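Bench Assembly of Light Equipment
Hwa-young Seok and Domingo Yáñez

Chapter 6
Antennas, Poles and Collars: Joints Made by Hand

In this chapter
6.1 Slender parts on light bodies
6.2 The screwed antenna
6.3 Splayed bases and vertical poles
6.4 Collars and ring clamps
6.5 Order of work
Terms introduced
Review problems

Before you start
You should be able to identify the major and minor diameter of a thread (Chapter 2) and calculate a moment about a point (Chapter 4). The table of plastics on page 165 will be needed for two of the review problems.

6.1 Slender parts on light bodies

Much of the equipment found in homes and small offices ships in pieces because one or more of its parts is long and thin. A router packed with its antennas standing would need a tall carton filled mostly with air. A floor stand packed upright would need a carton the height of the stand. The manufacturer separates the long parts, lays them beside the body, and leaves the last joint to be made by whoever opens the box.

A joint of this kind has to meet a particular set of demands. It is made without power tools and often without any tools. It is made by a person who may do it once. It must hold a part whose length is many times the width of its seat, so that a light push at the free end produces a large moment at the base. It may also have to be undone when the equipment is moved, repaired or discarded.

Consider the moment first. If a force F is applied at a distance L from the joint, the joint must resist a moment M equal to F times L. Doubling the length of an antenna doubles the moment for the same push. The diameter of the seat has usually been fixed by something else, such as the connector inside it or the wall thickness of the housing, and can't be increased to match. For this reason most slender parts are allowed to turn or fold at the base under a moderate load. A hinge that gives way at a known moment protects the thread beneath it.

The body matters as well. A light body does not stay put while a joint is being made. When a threaded part is turned into a heavy machine, the machine supplies the reaction by its weight and by friction at its feet. When the same part is turned into a plastic housing that weighs less than the worker's hand, the housing turns too. One hand must hold the body while the other drives the part. Students who have worked only on castings and steel frames tend to overlook this, and the first practical in the laboratory manual was written with them in mind.

6.2 The screwed antenna

A detachable router antenna has three working regions. At the bottom is the connector, a small threaded coupling with an electrical contact at its center. Above it is a hinge or swivel. Above that is the sleeve, a smooth plastic cover that is usually tapered or rounded at the tip and carries no mechanical load beyond its own weight. 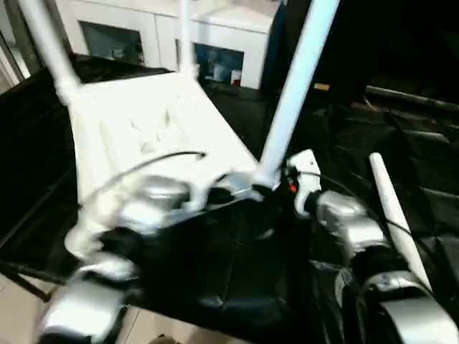 The sleeve is the easiest part to hold and the worst part to turn. On many designs the swivel lets the sleeve rotate freely through part of a circle, so that a worker who twists the tip feels movement and assumes the thread is advancing. When the swivel reaches its stop, the full torque passes through the hinge pin. A worker who twists the sleeve may therefore damage the hinge while the coupling remains loose. The coupling itself should be turned, with the fingertips, close to the housing.

Starting the thread calls for more care than finishing it. The axis of the antenna must lie along the axis of the connector, and with a long sleeve attached, a small error of angle at the base is seen as a large displacement at the tip. This is useful. Sight along the sleeve from two directions at right angles before turning. Turn backward first, until the thread ends drop past each other with a slight click, then turn forward. If resistance is felt in the first half turn, back off and begin again.

Tightening is done by hand. A coupling of this size needs only enough clamp load to keep the contact faces together, and a wrench will exceed that load long before the worker senses it. When a service document gives a torque value, use the value and the proper torque driver. When it gives none, stop when the coupling seats and the resistance rises sharply.

The position of the body is chosen to suit the connector. Where the connectors are on the rear face, it often helps to lift one edge of the housing and tilt the rear toward the worker, supporting the near corner with the other hand. The coupling can then be seen as it starts. A housing with several antennas should be worked from the far side toward the near side, so that antennas already fitted do not stand between the worker and the next connector. Folding the fitted antennas outward gives more room. Antennas waiting to be fitted are laid to one side on the cloth, far enough away to stay clear of the forearms.

Worked example 6.1. An antenna is 217 mm long from the hinge to the tip. The hinge is designed to slip at a moment of 0.15 N·m. Find the force at the tip that will cause it to slip.

Solution. F = M / L = 0.15 / 0.217 = 0.69 N.

A force of this size is less than the weight of a 100 g mass. The result shows why an antenna should not be used as a handle. It also shows that the hinge is weak compared with the grip of a hand, and that careful placing of the hand matters more than strength.

6.3 Splayed bases and vertical poles

A floor or table stand reverses the problem. The long part is now the main structure, and the body at the bottom exists to keep it upright. A common arrangement is a flat base with legs spreading outward from a central hub, into which a pole is set.

The base resists tipping by placing its feet far from the vertical line through the center of mass. The stand begins to tip when that line passes outside the polygon formed by joining the feet. The weakest directions are those that fall midway between adjacent legs, where the edge of the polygon lies closest to the hub. Any load carried off the axis of the pole, including a second pole set at an angle, should lean over a leg where the design allows a choice.

The joint at the hub must resist bending without letting the pole rock. Three dimensions control this: the diameter of the pole, the clearance between pole and socket, and the depth to which the pole is inserted. For a given clearance, the angle through which the pole can rock is nearly proportional to the clearance divided by the depth of insertion. A clearance of 0.4 mm over a depth of 40 mm permits a rock of 0.01 radian. At the top of a pole one meter tall that becomes 10 mm of movement, enough for the user to notice and complain about.

Plastic hubs are seldom molded to a clearance much finer than this. Mold shrinkage, draft angle and the slight oval shape of thin tubing all consume tolerance. The designer accepts a loose sliding fit and adds a separate part to take up the play.

6.4 Collars and ring clamps

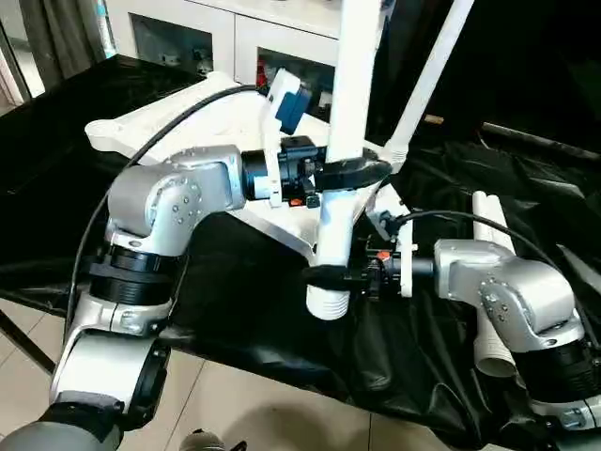

A collar acts in one of two ways. A stop collar fixes the height of a part along a pole by giving it a shoulder to rest against. A clamping collar squeezes the pole and prevents it from sliding or turning. Many collars on molded stands do both jobs, and some are threaded so that they draw a split or tapered sleeve down onto the pole as they are turned.

Where a threaded tube passes through a hub and projects on the far side, the projecting length tells the worker how far the joint has gone together. It should be compared with the drawing before the final tightening. Too little projection leaves too few threads engaged. Too much can mean that a washer or spacer has been left out.

Plastic threads on tubes of this kind are coarse, with rounded crests. They tolerate dirt and poor alignment better than the fine metal thread of an antenna coupling, and they strip at a lower load than their size suggests. They also creep. A plastic collar tightened hard on one day will hold with less force some weeks later, even when no one has touched it. In a test series run in the workshop at Skarkholm, Pilar Navarrete and Nahuel Gaete tightened sample collars and left them unloaded through September, then measured the torque needed to release them. Every sample released below its tightening torque. The record is kept under sheet 2558 and is used again in Chapter 9.

Both sides of the hub must be held while the collar is turned. With the stand raised or laid over, one hand grips the pole directly at the hub and the other works the collar or the projecting tube. Gripping the pole high up gives leverage, and that leverage bends the socket.

6.5 Order of work

The sequence below applies to stands and to small housings alike. It assumes a table covered with dark cloth, which protects molded surfaces and makes pale parts easy to find.

1. Lay out the parts and compare them with the parts list.
2. Inspect each thread for flash, chips and flattened crests.
3. Place the body so that the joint can be seen as it starts.
4. Hold the body close to the joint.
5. Start every thread by hand and run it in loosely.
6. Check alignment from two directions.
7. Tighten in the order given on the drawing.
8. Check for rock, and adjust the collar if one is fitted.

Steps 5 and 7 are kept separate on purpose. A part tightened before its neighbors have been started can pull the body out of line — a common fault where two poles share one hub.

Terms introduced

Clamping collar: a ring that grips a pole by squeezing it.
Creep: slow deformation of a material under steady load.
Hub: the central part of a base, to which the legs and pole are joined.
Rock: angular movement of a pole within its socket.
Slip moment: the moment at which a friction hinge begins to turn.
Stop collar: a ring that sets the position of a part along a pole.

Review problems

6.1 A hinge slips at 0.12 N·m. The antenna is 165 mm long from hinge to tip. Find the slip force at the tip and at the midpoint.

6.2 A pole is inserted 55 mm into a hub with a clearance of 0.3 mm. Estimate the movement at a height of 1.2 m.

6.3 Using the table of plastics, select a material for a clamping collar that will remain tightened for a year. State the property on which your choice depends.

6.4 A base has three equal legs, each 260 mm long, measured from the center of the hub to the foot. Find the shortest distance from the center to the edge of the support polygon. Repeat for five legs of the same length.

6.5 Using the same table, compare two plastics for a coarse molded thread that will be undone and remade many times.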